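Every spring somebody at Plendinholm asks whether the coffee task is "solved," and every spring I say it depends who was holding the clipboard. This page is for students joining the manipulation section of the robotics club who have been told to set up the scoop-and-pour bench, run it, and report a success rate for the Abou Jaoude round. It covers the setup, the run, and the scoring. The scoring part is longest because that's where most of the nonsense gets in.

## What the task is

Pick up a teaspoon, scoop coffee beans out of a glass, put them in a mug, and put the spoon back where it came from. Four stages. A person does it without waking up properly. The arm can do it too, on a good afternoon, with the mug exactly where it was last time and a student nearby who really wants it to work.

The competition sheet only asks for "beans delivered to mug." Ours asks for all four stages. If you are recruiting sponsors, use theirs. If you want to know whether your policy works, use ours.

## Before you start

You need:

- the arm, homed, with fingertips wiped
- a clear glass for the beans, filled well up
- a teaspoon with a pale handle
- something flat for the spoon to rest on
- a mug in a color that stands out from the table
- dry whole beans (don't bring ground coffee anywhere near this)
- the Cuvent recorder running on the bench laptop
- a blank score sheet, on paper

Yes, paper. Drustent will happily score the runs for you, and it will happily give a point for a spoon waved over an empty mug. I've argued with it. Use it to sort files and leave it at that.

Check the bench lights next. The blinds matter more than people want to admit. Last November we had a policy that was doing beautifully until the clocks changed, and then it started reaching for the spoon's shadow. If you trained with the blinds down, test with the blinds down, and then test again with them up and write both numbers on the sheet. Teams love to report the first one.

## Setting out the objects

1. Clear the table and wipe it. Stray bean fragments are fine in a kitchen, but on a white table a crumb can pull the camera features around. I can't prove that it matters. I also can't prove that it doesn't, so wipe.
2. Put the bean glass on the left. Tap it once so the heap settles.
3. Lay the spoon across its rest with the handle pointing left and sticking out past the edge. The fingers need room to close on it. If the handle is flush with the rest, you'll get a pinch and a slide, and the spoon will end up on the floor.
4. Stand the mug well to the right with its handle pointing right. Empty it first. I mean look inside it. We once carried the same two beans through an entire session and counted them every single time.
5. Step back, out of the camera's view, and keep your sleeves out too.

Clear glass is a bad choice for this bench and we use it anyway. The competition kit includes it. Depth cameras see straight through it or invent a surface where there isn't one, so don't trust a depth preview around the glass or the rest. Watch the color image instead, and if your policy leans on depth, say so in the report — the judges will ask.

## Running it

Start the Cuvent recording before you touch the start button on the arm. Not at the same moment. Before. Half of our orphaned runs are missing their first second, and that second is when the arm decides where it thinks the spoon is.

Then press start and keep your hands down. Don't nudge the glass. Don't say "come on." (That one doesn't affect the data, it's just irritating.) If the arm stalls, wait for the timeout. If it's about to hit something, use the stop and mark the run as a fail. A stopped run is a fail even when you are sure it would have recovered. You aren't sure.

Stills from our bench, spoon end first, then the mug end:

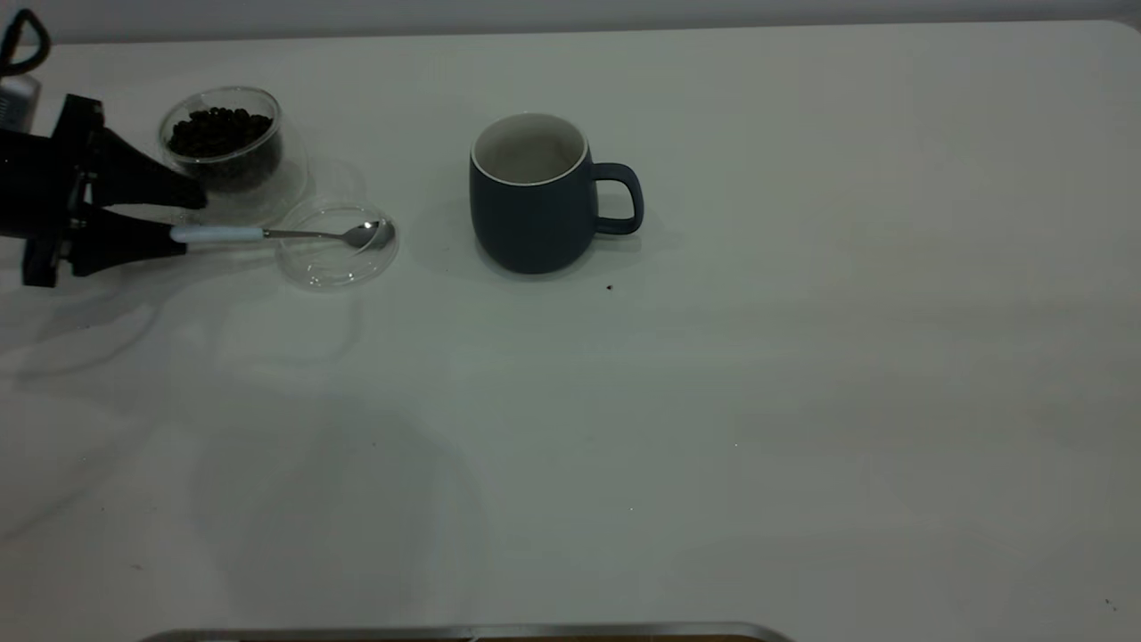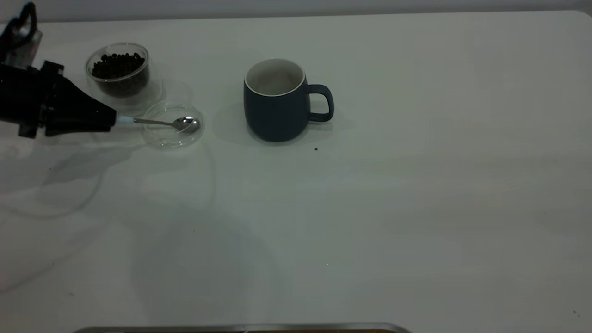

The next two have the gripper over by the mug.
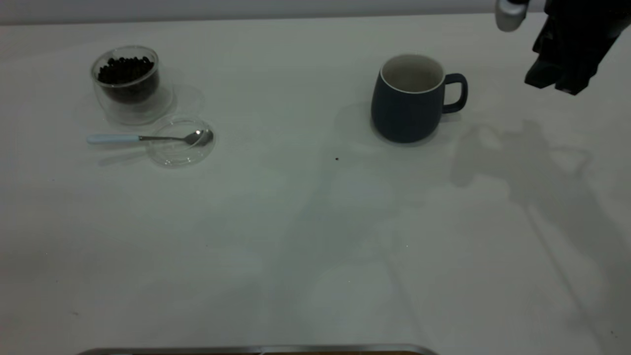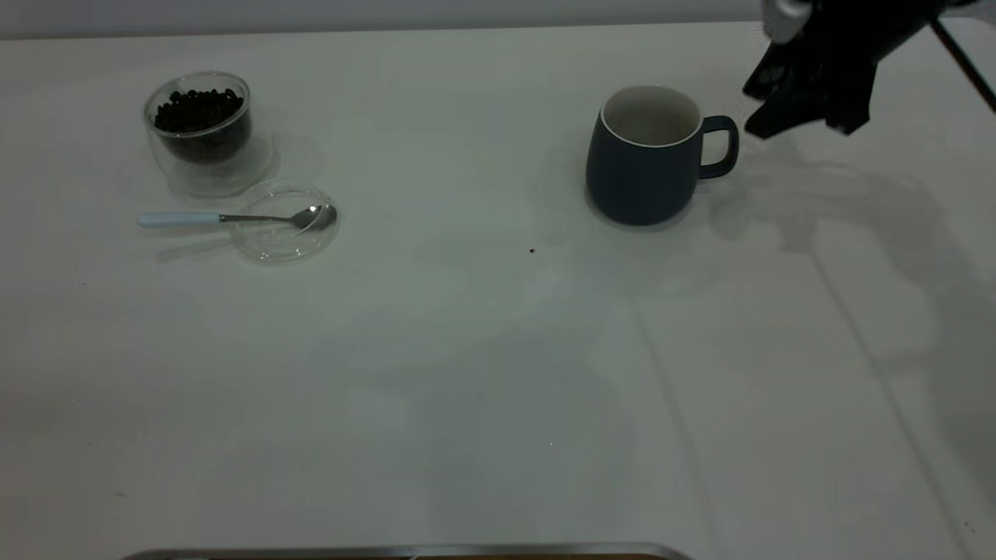

Pendo Makori thinks I'm too hard on the scoring, and said after reading a draft that a team which gets beans into the mug has done what it was asked, that the spoon return is housekeeping, and that new members will quit if their first session comes back as a row of zeros.

I take the last part seriously. The rest I don't buy. A spoon dropped on the table at the end of one run is a spoon in the wrong place at the start of the next. If a student has to put it back by hand, then you have a robot that can make one delivery per student. That may be worth something, but write it down as what it is.

We did agree on partial credit, so the sheet now has a box per stage. Use all of them.

## Scoring a run

Mark each stage yes or no, in order:

- **Grasp.** The spoon is lifted clear of the rest and stays in the fingers. Dragging doesn't count.
- **Scoop.** At least one bean is on the spoon when it leaves the glass. You'll have to look. Don't work it out later from whether the mug has beans in it.
- **Deliver.** At least one bean is in the mug after the arm has backed off. Beans on the table are a separate note.
- **Return.** The spoon is on its rest and released, with the handle pointing the same way as before.

A full success is four yeses. Anything else goes in the partial column. There is no "basically" column, though I've seen one drawn in.

Never score from a single picture. A gripper beside a mug tells you where the gripper is. It might be on its way in, on its way out, or stuck there waiting for the timeout, and I've watched three people look at one still and give me three different stories. Open the recording and play it from the start.

Have someone other than the person who trained the policy do the marking. If only the two of you are there, swap policies and mark each other's. You will be harsher, and you should be.

## How many runs

Run in blocks of 10, with a full reset between runs and a break between blocks. One block is enough to find out that something is broken. It isn't enough to say that something works, and please don't put a percentage on a poster after one block.

Our last full test was 64 runs, with the blinds both ways. The team's own count, using beans-in-mug and a generous eye, came out well above half. Marked on the four-stage sheet by somebody else, 31 were full successes. Same arm and same recordings. The policy had been trained on 400 demonstrations, and I was told several times that this was plenty. Maybe so. Nearly all of them had the mug in one spot, so I'd like to see it moved a hand's width before I get excited.

If you try that, move one object at a time. Mug first, then the bean glass, then the rest with the spoon on it. Change two together and you won't know which one hurt you.

## Writing it up

Put these at the top of the report, ahead of any graph:

- number of runs, including the stopped ones
- full successes
- yeses per stage
- blinds up or down
- who marked the runs
- what you moved, and how far

Attach the worst recording as well as the best one. Drustent names its exports by upload time, so rename them to match the run numbers on your paper sheet before you send anything off. If the two lists don't match, the paper one wins, and the missing run goes in as a fail until you find it.

Count the beans back into the jar if you're the type. Otherwise just sweep the table, park the arm, and stop the recorder, which will fill the laptop's disk overnight if you leave it going.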